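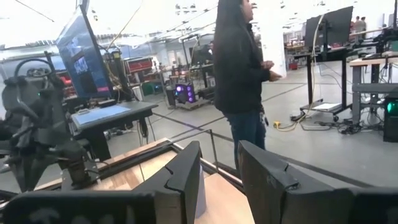 Pale timber surface with a dark edge.

Print | E-mail
Reading time: 2 min

Skultis is a line of face creams sold by Nidar, a cosmetics firm that also owns the Hervieu soap label. It is marketed as a "cellular firming" treatment, a phrase the company has never defined. The range has 4 products, two of which share the same ingredient list in the same order.

Claims

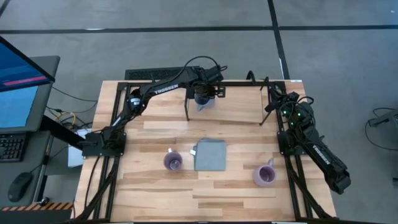

Nidar cites a study of 268 users, most of whom reported firmer skin. There was no control group, and firmness was self-rated. The main moisturiser is glycerine, found in far cheaper creams. The Wukau seaweed extract appears near the bottom of the label, after the perfume, so the amount is probably small. Its supposed effect on skin colour has not been tested independently.

Reception

Reviewers have generally liked the texture and doubted the rest. The night cream was relaunched in October with a new jar and an unchanged formula.

Last revised July 27, 2022
Contact | Copyright Notice | Back to top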